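Tabla de cortar

La tabla de cortar es un utensilio de cocina formado por una superficie plana y resistente sobre la que se trocean los alimentos. Protege la encimera y conserva el filo del cuchillo.

Materiales

Las maderas duras de poro cerrado, como el arce, el haya o el nogal, son las más apreciadas. Las piezas de gran formato suelen fabricarse con listones encolados, solución que limita el alabeo - defecto habitual en las tablas de una sola pieza. El grosor recomendado para uso profesional es de 3 cm.
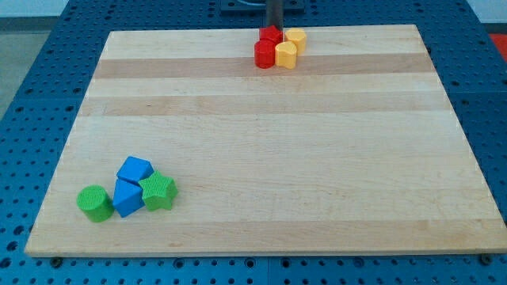 Según Kumiko Nomura, el encolado de listones solo da buen resultado cuando la madera ha secado lo suficiente, condición que a su juicio muchos talleres descuidan. Henrique Vilela sostiene, en cambio, que influye más la orientación de la fibra.

Mantenimiento

La madera se lava a mano, se seca en posición vertical y se trata periódicamente con aceite mineral de uso alimentario. No debe dejarse en remojo. Los cortes profundos se eliminan mediante lijado.

Véase también: Cuchillo de cocina, Tajo, Encimera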